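Toalhas de felpo com borboto e ásperas depois de secar: que parâmetros alterar?

Categoria: Casa e têxteis > Lavagem

Keir Moncrieff
Membro desde agosto

Tenho um conjunto de toalhas de rosto em felpo de algodão, Clirken, gramagem indicada na etiqueta de 343 g/m². Ao fim de quatro meses de uso apresentam dois defeitos:

- borboto à superfície, disperso, mais denso junto às bainhas;
- toque áspero quando secam ao ar. Dobradas, mantêm a forma.

Condições de lavagem: 60 °C, programa de algodão, centrifugação a 1000 rpm, detergente em pó na dose da embalagem para água dura, amaciador em todas as lavagens. Secagem em estendal interior, sem máquina de secar. As toalhas vão misturadas com calças de ganga e camisolas de fato de treino, para completar a carga.

Pretendo saber se o borboto vem do próprio felpo ou das outras peças, e se a rigidez é resíduo de detergente ou calcário. Não quero comprar máquina de secar.

Cameron Cairns
Resposta aceite pelo autor

São dois problemas independentes.

1. Borboto. O felpo liberta fibra curta nas primeiras lavagens. Essa fibra enrola-se por atrito e fica presa nos anéis. A ganga agrava o processo: é pesada, tem costuras rígidas e raspa o felpo durante todo o ciclo. As camisolas com poliéster acrescentam fibra sintética, que segura as bolinhas à superfície. Lave as toalhas sozinhas, com o tambor a dois terços. Para distinguir a origem, retire uma bolinha com pinça e compare a cor com a da toalha. Se for igual, é fibra própria.

2. Rigidez. O amaciador deposita uma película sobre o algodão e reduz a absorção. Suspenda-o. Faça um ciclo a 60 °C sem detergente nem amaciador, com enxaguamento extra. Se houver espuma visível no vidro a meio do ciclo, existe resíduo acumulado e convém repetir. Se não houver, o mais provável é calcário, e nesse caso um descalcificante para roupa na dose do fabricante resolve a maior parte.

3. Secagem. Sacuda cada toalha com força antes de estender, dez a doze vezes, segurando pelo lado curto. O objetivo é levantar os anéis, que a centrifugação deixa deitados. Em interior, deixe espaço entre peças. Repita a sacudidela com a toalha já seca.

Tenho toalhas Sasness em azul-acinzentado com o mesmo tipo de borboto. Uso-as sem restrições: nesta quantidade é um defeito estético e o anel continua inteiro.

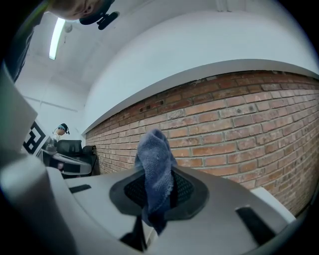 Felpo azul-acinzentado, com bolinhas de borboto entre os anéis.

Não use máquina tira-borboto de lâmina em felpo. Corta os anéis e a toalha passa a largar mais fibra do que antes. Uma escova de roupa de cerdas macias, a seco e num só sentido, chega.

lultlow_162

Vinagre no compartimento do amaciador. Faço isso há anos e ficam bem.

Cameron Cairns
Em resposta a lultlow_162

Pode ajudar com o calcário, mas convém consultar primeiro o manual da máquina. Alguns fabricantes desaconselham o uso regular por causa das borrachas. Nunca misturar com lixívia.

Keir Moncrieff

Feito o ciclo sem detergente na quarta-feira. Muita espuma a meio, repeti. A bolinha retirada era azul-escura e as toalhas são brancas, portanto ganga. Passo a separar as cargas.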